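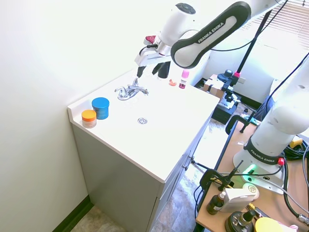
4. How corrections were handled

4.1 Who decides

The 13 newsrooms in the study all had a written rule that mistakes should be corrected. Most of the rules were short. The one used at the Roltitz titles takes up half a page of the staff handbook and says that errors of fact must be put right "promptly and in a suitable place". It does not say who should judge whether something is an error, or what a suitable place might be. Staff we interviewed there filled these gaps in different ways, depending on how long they had worked at the company and which desk they sat on.

In practice the decision nearly always went to the news editor on shift. Reporters told us they would not change a published story on their own, even to fix the spelling of a name, although many had the access needed to do so. One reporter at Mitik described asking for permission to correct a street name as "a bit silly, but you want somebody else's name on it". Others gave the same account in less direct terms. A change to a published story was treated as an admission, and an admission was something a junior member of staff should not make alone.

Where a complaint mentioned lawyers, the route changed. At the larger companies the story was passed straight to a managing editor and the reporter was often left out of the discussion until it had been settled. Reporters disliked this. Several said they had first learned that a story of theirs had been amended when a reader or a contact pointed it out. Editors saw the matter differently and said that a reporter who is named in a complaint should be kept at some distance from the reply. We return to this disagreement in Section 5, as it affects how staff see disciplinary action.

The two newsrooms without a news editor on the evening shift had a further difficulty. Complaints that came in after 6 pm waited until the next morning unless somebody phoned an editor at home. Staff in both said they would do this for a court story but for little else.

4.2 What was corrected

We collected 93 published corrections over 12 months. As explained in Section 3, we counted a correction only where the outlet told readers that something had been changed. Silent changes are discussed separately in 4.4.

The largest group concerned names, job titles and ages. These are easy to check and easy to put right, and the person affected usually gets in touch. Next came errors of place and time, such as a meeting listed for the wrong evening or a road closure put in the wrong village. Errors in figures formed a smaller group than we had expected, given how often council budgets and school results appear in the stories we read. Our interviews suggest one reason. Readers who spot a wrong name are often the person named, or a relative. Readers who spot a wrong figure in a budget story are mostly council staff, and they told the newsroom through the press office, where it became part of a longer conversation about coverage.

Corrections to the meaning of a story were rare. By this we mean cases where each separate fact might stand but the headline or the opening paragraph gave a wrong idea of what had happened. Editors were reluctant to call these errors at all. The words used most often were "clarification" and "update", and in some cases the text had been changed a good deal under one of these labels. At Shenoy, a story on a planning appeal had its headline rewritten so that it said the opposite of the first version. The note at the foot of the page read: "This story has been updated with further information." The further information had been available when the first version went out.

We do not suggest that the label was chosen to mislead. The editor who wrote it told us that the outlet's page template offered a choice of labels from a menu and that "update" was already selected. Changing it took extra steps on a busy afternoon. Small matters of this kind came up often in the interviews and we think they deserve more attention than they have had in earlier work, which has mostly looked at the attitudes of journalists.

4.3 Where the correction appeared

Print and online practice had drifted apart. In print, most titles kept a fixed place for corrections on an inside page, and older staff spoke of it with some pride. Online there was seldom any equivalent. A note was added to the story itself, at the top or more often at the bottom, and no list of corrections was kept. A reader who had seen the first version and did not go back to it would not learn of the change.

Social media posts were the weakest point. When a headline was corrected on the website, the post that had carried the old headline was usually left up. Some staff did not know that the two were separate. Others knew but had no access to the outlet's accounts, which at four of the companies were run by a central team in another town. The Gindinholm newsroom was the exception here. Its night desk kept a shared list of every post linked to a corrected story, and the post was either deleted or replied to with a short note. The list was started by one sub-editor after a complaint from a school and has never been part of the written policy.

The position of the note mattered to complainants more than its wording did. Of the readers who agreed to speak to us after making a complaint, most could not remember what the correction said. They could remember whether it was at the top. One complained to us at length that the note on her story came below the adverts, the related links and the comment box – "you'd have to be looking for it".

4.4 Silent changes

All of the newsrooms made changes to published stories without telling readers. This is not in itself a fault. Few people would want a note for every misplaced comma, and a running story on a fire or a road accident may be rewritten many times in a morning. The problem lies in deciding where the line falls.

Staff gave us three kinds of answer. Some drew the line at meaning: if the change altered what a reader would understand, it needed a note. Some drew it at time, so that a mistake fixed within the first few minutes was treated as though it had never been published. And some drew it at complaint. If a person outside the newsroom had noticed, a note was added; if the mistake had been found in the office, it was simply fixed. The last of these was seldom offered as a rule but it fits what we saw during our visits better than either of the others.

The time-based line causes particular trouble for stories that are sent out as phone alerts. An alert reaches most of its readers in the first few minutes, which is the very period in which a silent change was thought to be harmless. During our visit to Mitik in September, an alert naming the wrong ward in a by-election result was sent out shortly before midnight. The story was changed almost at once. No second alert followed, and the desk regarded the matter as closed. A candidate's agent rang the next morning.

We asked editors whether their publishing systems kept earlier versions of a story. Nearly all did, but few editors had ever looked at them, and some were unsure how long they were stored. Where a complaint went further, for example to a press body or to the company's own board, the earlier version was often needed and could be slow to find.

4.5 Effects on staff

Corrections were recorded against the reporter at some companies and not at others. Where a record was kept, staff tended to believe that it counted towards decisions on contracts and promotion, even when managers told us firmly that it did not. Reporters in these newsrooms were more likely to describe talking a complainant out of a formal correction, by offering a follow-up story or a fuller quote next time. Such bargains leave no trace in our sample of published corrections, and the totals given in 4.2 should be read with this in mind. A newsroom that publishes few corrections may make few mistakes, or it may be one where corrections carry a cost for the person who wrote the story.

Roltitz stopped recording corrections by reporter during the period of the study and began recording them by desk. Editors there said the number of mistakes reported from inside the office had gone up since. We had no means of checking this against earlier records, as the old log had not been kept in a form we could use. Reporters were less certain that anything had changed. Some had not been told of the new system, and one still kept a private file of her own corrections, with dates and the names of the editors who had read each story before it went out.

Freelance contributors stood outside all of these arrangements. Their work was corrected in the same way as that of staff, but they were rarely told, and no newsroom in the study sent its corrections policy to the freelances it used regularly. Section 5 looks at how staff and freelance writers were treated when a complaint led to a suspension or to the loss of further work.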